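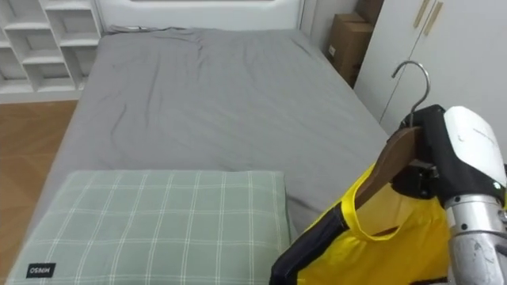

Do you have to soak dried red peppers before you cook with them?

It depends on the dish. For a long stew you can put them in the pot dry, with the stems and seeds removed, and they will become soft alone. For a sauce or a paste you need to soak them in hot water first, until the flesh comes away from the skin with a spoon.

A reader wrote me this question after my post on bean soup, and I promised to write more about the peppers themselves. I grew up with them. In my mother's kitchen there was always a string of dried peppers by the window, and when she needed one she pulled it down without looking. I did not think of it as an ingredient. It was just part of the wall.

Now I live in Honaden, a town of 4000 people, and dried sweet peppers are not easy to find. The supermarket sells the hot kind, in small bags, and they are good for other things but they are not the same. The sweet ones have a round, almost fruity taste, a little like raisins and a little like tomato paste. If you use hot chilies in their place you will have a hot stew, and that is a different dinner. For two years I bought mine by mail from Golis, and I was happy with them except for the price of the shipping. Last September I decided to dry my own.

The fresh peppers came from the Arrieta farm stand. You want a pepper with thin walls. The big square bell peppers hold too much water, and mine got mold inside before the outside was even wrinkled. I lost the whole first batch like this, and I was sad about it for longer than is reasonable for vegetables. The woman at the stand gave me a long, pointed type the second time, fully red, with green stems still strong. She told me the stem is what you must look at, because a pepper with a weak stem falls off the string.

You need a big needle and strong cotton thread. Pass the needle through the stem, never through the flesh. A hole in the flesh lets the juice out and the flies in. Leave a little space between the peppers. My first strings were very pretty and very full, like in the tourist shops, and the peppers in the middle stayed soft for too long.
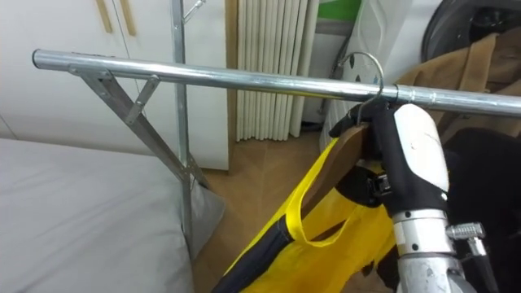

Air is more important than sun for drying. I read in many places that peppers should hang in full sun, but mine lost their color on that side and tasted a little dusty. A dry room with an open window did better. You can tie the string on a nail, but I prefer to have it away from the wall, so the air can pass on all sides. A metal clothes rack with a long round bar, the same sort as in the photo, is very practical for this: tie the top of the string to a hanger and let the hook rest on the bar. When the weather changes you can lift it off and move it without touching the peppers. Only check that the bar is level, or that the hanger stays where you put it. Put some newspaper on the floor too.

My second batch needed 27 days. In a drier place it will be faster. They are ready when they feel like thin leather and you hear the seeds move when you shake them. If one part is still soft, usually near the stem, give them more days. When I was not sure, I cut one open to see the inside, and I think one pepper is a small price for knowing.

If your house is humid, use the oven or a dehydrator. I borrowed a Dirgate dehydrator from my neighbor for the last peppers of the season, when it rained every day. I cut them in half and followed the booklet that came with it. The taste was good, maybe a bit less deep, and the color stayed brighter. I would do it again in a wet October.

For keeping, I put them in a glass jar with a tight lid, in a dark cupboard. In the first week I open the jar each morning and look at the glass. If there are drops inside, the peppers were not dry enough and they must go out again. I throw away any pepper with mold, also if it is only a small spot.

Now the paste, which is what I make most. It is the recipe of Rodrigo Nieto, who cooked in the first restaurant where I washed dishes, and he was not a patient man, so it is short.

Dried pepper paste

6 dried sweet peppers
hot water to cover
2 cloves of garlic
300 ml of the soaking water
3 spoons of olive oil
salt

Take off the stems and shake out the seeds. Cover the peppers with hot water and put a plate on top so they stay under. Wait one hour. Taste the water before you use it, and if it is bitter, take plain water in its place.

Open each pepper flat on a board and scrape the flesh with a spoon. The skin stays on the board and you can throw it out. Cook the garlic in the oil on a low flame, and take care that it does not go brown. Add the flesh and the water and let it cook slowly until it is thick. Salt at the end.

It keeps for four or five days in the refrigerator and it freezes well in an ice tray. One cube goes into rice, lentils, fish soup, or on bread with a fried egg. My son eats it with plain pasta, and I have stopped discussing it with him.

Next time I will write about the white beans, because two of you asked which ones I use for the soup.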